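Home Forums Track Days Karting Help Log in

Kart bogs down out of slow corners after a new chain and sprocket

Mattes Pfeiffer
Hello all. I race a rental-class four-stroke kart at Stonudthorpe, in the club series, and I have a problem which I can not solve alone. In August I changed the chain and the rear sprocket. The new sprocket has 60 teeth, as the shop Clirkell recommended to me. Since then the kart is fine on the straight, but when I come out of the hairpin the engine goes low for a moment and then it catches again. I lose 3 places on every start because of the same thing.

I have checked the air filter and the spark plug, and I cleaned the carburetor two times. The clutch looks normal to me, but I must say that I do not know exactly how a bad one would look. Is it possible that the sprocket is wrong, or must I search somewhere else? The next race is in Tevmont and I would like to be prepared. 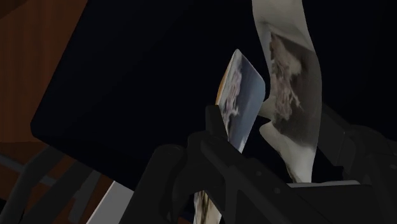 Dark panel beside brown wood

Catríona Conneely
I had a very similar problem, so I will write what I did, in the order in which I did it.

First, look at the clutch before you buy anything. Take off the cover and turn the drum by hand with the engine off. It should turn freely and without a scratching noise. If the drum is blue in color, it was too hot at some time and the shoes are probably glazed. Glazed shoes will slip at low speed and hold well at high speed, and this fits with what you describe.

Second, check the chain tension again. A new chain becomes longer in the first hours of use. I allow 13 millimeters of movement in the middle, measured with the driver sitting in the kart. When my chain was too tight, the engine was also lazy out of slow corners.

I do not think the sprocket is your problem. More teeth at the back should give you more pull from the hairpin, and you would lose on the straight instead. But please read the rules for Tevmont, because some clubs have a fixed ratio for this class.

Please write here what you find.

Ó Gríofa
its the clutch. mine did the same, engaged at 3,000 one week and all over the place the next. new shoes and springs, sorted. also stop braking and holding the throttle at the same time in the hairpin, that kills them

Last updated: 9th December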